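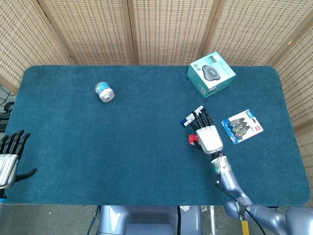

4. Setting up the mixed goods table

This section covers the table end of the Jamham at the Hatton depot, and it's for whoever is opening up, whether you used to sort returns by hand or you've only just joined us. I did the sorting by hand myself for a good while, so if I go on a bit about mats and screens, that's why. The guide from Bjarnason that came with the machine is fine on cables and start-up (it's in the blue folder, and section 3 tells you which pages to read first), but it doesn't say much about what it's like to share a job with the thing.

You'll need the teal mat, the folding screen, the day's returns tray and the table sheet.

4.1 Before you switch anything on

1. Check the red stop button is where you can reach it from the tray side. Press it in. Leave it in until step 12.

2. Lay the mat on the table and smooth it out with the flat of your hand, working from the middle. Pay attention to the rounded corners, which like to lift if the mat has been rolled up overnight. If one won't stay down, turn the mat over and leave it that way while you make a cup of tea.

3. Stand the folding screen round the back and the right-hand side of the table, with the leaf at the left end turned in a little. I know it looks like something from a dressing room! It keeps the view behind the goods plain, and it also keeps people from leaning over the back to see how it's getting on.

4. Tuck the black cables to the left of the table, coiled, on the floor and off the walkway. Don't tidy them underneath. I've done it, and you will kick them.

CAUTION: Never move the screen while the arms are powered. The right arm reaches well in over the mat and it won't wait for you.

4.2 Putting the goods out

5. Take a small batch from the tray. Mix it up as you go: a carton, something flat like a blister card, a jar or a tub, a couple of pens. The old instruction was to sort by type first, and you can forget that now. If we sort it all beforehand we've done the job ourselves and may as well send the Jamham home.

6. Put things down as they come out of your hand. A carton can sit at an angle. A jar can lie on its side with the lid pointing any way it likes. This was the hardest habit for me to break, and I still catch myself squaring boxes up to the edge of the table.

7. Lay blister cards flat, with the clear plastic upwards. Shaver heads, toothbrush heads and anything else sold on a card all go down the same way. If the card is torn open, it goes to the hand bench and never on the mat.

8. Leave a hand's width between items. Small things are the ones to watch, as they can end up tucked under the palm of the hand where you can't easily see them from the tray side.

Note: Markers and pens may be picked up two at a time. The hand will hold both between its fingers and that's allowed, so don't stop it. Log them as two items on the sheet, though. For the whole of January we were logging them as one and the stock count was a proper mess.

CAUTION: Lids must be done up. Give every jar a twist before it goes out. If a jar weeps, pull the mat, use the spare and write it on the sheet.

4.3 Starting up

9. Look along the top of the table from the tray side. Both hands should be clear of the goods before you start. Fingers curled or fingers spread doesn't matter.

10. Check that nothing loose is hanging near the shoulders except the yellow strap, which stays on. (I'm asked about the strap every single time. Leave it alone, please.)

11. Find the light on the right wrist. Small and green means ready. Any other colour, or no light, and you go to page 42 of the Bjarnason guide before you do anything else.

12. Tell whoever is near that you're starting. Say it out loud, wait for an answer, then twist the stop button out and choose MIXED TABLE on the Flalluretti screen.

13. Watch the first three picks all the way through. After that you can get on with your own work, as long as you can still see the table.

If it stops halfway with something in its hand, don't pull the item out. Press the button, choose OPEN HAND, and have your own hand ready underneath. I held on to a tube of cream once out of pure instinct and had a little tug of war with it, and the tube lost.

4.4 What's your job now and what isn't

This is the part people ask me about in the canteen, so I'll put it down here.

The picking up and putting down is mostly the Jamham's. Deciding is still ours. It doesn't know whether a carton has been opened and carefully closed again, or whether a customer has sent back last year's version in this year's box. So every carton that goes through gets looked at by one of us at the hand bench, flaps and seal and all. You'll spend more of your shift looking and less of it lifting. My wrists are much better for it. My eyes get tired in a way they didn't before, and I'd ask you to take the short break on the rota even when you feel fine.

It's slower than a quick person. I want that written down as well, as a few of us got rattled early on and started racing it, and then got cross when it fumbled a pen. Please don't race it. Your numbers are no longer counted against the table, only against the hand bench, and the supervisor has agreed to that in writing. The letter is pinned up by the lockers.

The other change is the chat. Two of us used to stand across the table from each other all morning, and now one is at the tray and the other is over at the bench. I miss that more than I expected to! We've moved the bench round so it faces the tray, which helps, and if you're setting up a second table then do the same from day one - don't leave it for later like we did.

4.5 Closing down

14. Let it finish the item it's holding. Wait for the hand to open.

15. Press the stop button in.

16. Clear the mat and count the items against the sheet. Lift the mat at each corner and look beneath it for strays.

17. Fold the screen from the left, leaf by leaf, and lean it against the wall with the frames upright.

18. Sign the sheet. If anything was dropped, write what it was and where it landed, even if it wasn't damaged. The Flalluretti people read those notes when they come to adjust the grip, and a line saying "dropped stuff" is no use to them.

Cleaning the fingers is in section 5. Use the dry cloth only.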